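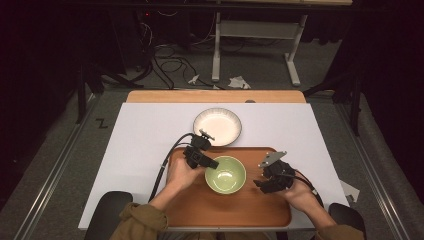
Green bowl, patterned plate, tray. Thread about the Wostetti show below, get comfortable

1/ OK so I promised a few of you the full story of the Wostetti reunion show and I've been putting it off for a week. I've got coffee and a free morning, let's go

2/ For anyone who followed me for other reasons: I sang backup for Wostetti from the second record until the breakup. If you ever heard "Clindent" on college radio, the high "ooooh" after the bridge is me. That is my entire claim to fame and I bring it up at weddings

3/ The reunion was Mounir Mansour's idea. He called me in December while I was in line at the pharmacy and opened with "do you still have your voice?" No hello. We hadn't talked since his kid was born and the kid now plays drums

4/ I said yes before asking where, when, or whether there was money in it. (There was a little money in it.)

5/ Where: the Perano, which holds 337 people standing. We used to fill that room twice a year and complain about the parking. I walked in for the sound check and they've painted the whole lobby dark blue and put in real bathrooms with doors that lock!! Luxury

6/ Now the rehearsals. We had 8. The first one was rough, like truly rough, everybody remembered a different version of every song. Mounir had the album versions in his head, the drummer had the live ones, and I had apparently been singing the wrong second verse of "Low Porch" in my car for years

7/ We fought over the key of "Low Porch" for most of an evening. Mounir wanted it where it was on the record. I wanted it a whole step down, seeing as I am no longer 24 and I like being able to talk the next day. We landed a half step down and both of us sulked

8/ (I still think a whole step would've been prettier. The low harmony gets lost up there. I will be taking this one to the grave)

9/ Ilaria Bortolotti came in to run the show for us and I can't say enough good things. She did lights for our very last tour and has since moved up to directing whole concerts, and wow can you tell. She had us walk on and off the stage for an hour before she'd let us play a note

10/ Her thing is gaps. She hates dead air. Who's tuning, who's talking, who's drinking water, when does the next count-in start - she had every bit of it on a sheet taped next to my mic stand. Mine had a line on it that said NO STORIES in capital letters

11/ I told 2 stories. Sorry Ilaria

12/ Let me say something about the opener, Belay. They're a duo, accordion and electric guitar, which sounds like a dare and is gorgeous. They did a slow one about a ferry, and the people at the bar turned around and shut up, and if you've ever opened a show you know how rare that is. Go find their stuff and buy the record from them directly if you can

13/ So, ticket sales. Two weeks out we'd sold 164 and I was doing that thing where you refresh the page at midnight as if that helps. Mounir kept saying "people buy late now." I kept saying "people stay home now." We were terrible company for each other

14/ It sold out the afternoon of the show. I was in the van eating a peach when he texted me one single word, and the word was "LATE." Insufferable man. I cried a bit on the peach

15/ OK the show itself. I remember the first three songs in great detail and then it's mush until the encore. I know the monitor on my side went out during "Winter Coat" and I sang most of it with a finger in my ear. I've heard a phone recording since and I was flat on exactly the part you'd expect

16/ During "Clindent" the whole room sang my "ooooh" before I could get to it. I just stood there with my mouth open. I had my big moment planned and everything!

17/ My sister, who has heard that song through a bedroom wall more than any living person, was in the third row with her hands over her face

18/ We closed on "Low Porch." Half step down. It was fine. It was good! I'm not discussing it further

19/ Afterward we loaded out ourselves, same as ever, and my back has had plenty to say about that. The amp with the broken handle still has a broken handle. Mounir wrapped cables the wrong way and Ilaria took them out of his hands and did them over without a word

20/ A lot of you are asking if there will be more shows. I don't know. Mounir wants to do a few out of town, I'd want a real gap between them so I can sleep, and our bass player has a job where you can't just vanish for a week. We're having dinner at my place to hash it out and I'm making the lentil thing

21/ No new record, before anyone starts. There are some half-finished songs on a hard drive and that's where they live. One of them is pretty nice though

22/ If you were there and you took video of Belay's ferry song, please send it to me. I only caught it from the side of the stage and I'd love to hear how it sounded out front

23/ And to the guy in the faded tour shirt who yelled for "Paper Mill" between every song: we never learned it again after the breakup, I'm sorry, the chords are on a napkin somewhere in Mounir's garage. I did see you though. Great shirt

24/ Replies are open, ask me whatever. I've got to go rinse lentils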